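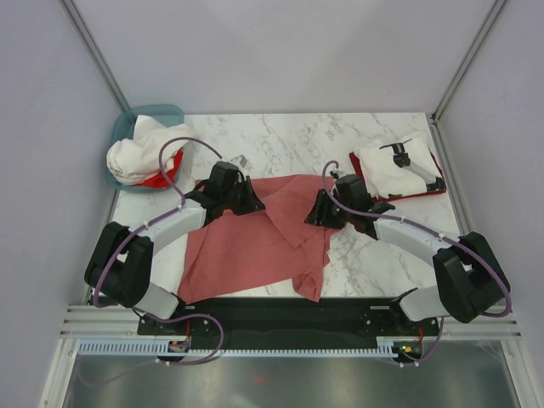
Laundry, Granutthorpe, May 6, 2023.

Setsuko Chiba was late. Train in 80 minutes, the lunch at Vatham, and the cloths not all done. Her aunt's cloths. All of them to be folded before anyone sat down – that was the rule.

"Leave it," Tomoyo said from the door.

"Cant. She'll check."

She'd check, too. Last February she had sent a whole pile back. By post!

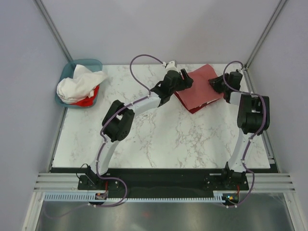
Napkins were the worst. Setsuko had learned on them, age six, standing on a Matsuda crate, getting slapped on the wrist for every crooked edge. Now a red one, flat on the marble pattern, sort of a rectangle, the layers not quite meeting along the lower side. Her aunt would of seen it from the street.

"It's fine," Tomoyo said. "It's a napkin. Shoes."

Setsuko looked at it. Looked at the clock. Left it crooked and ran for her coat.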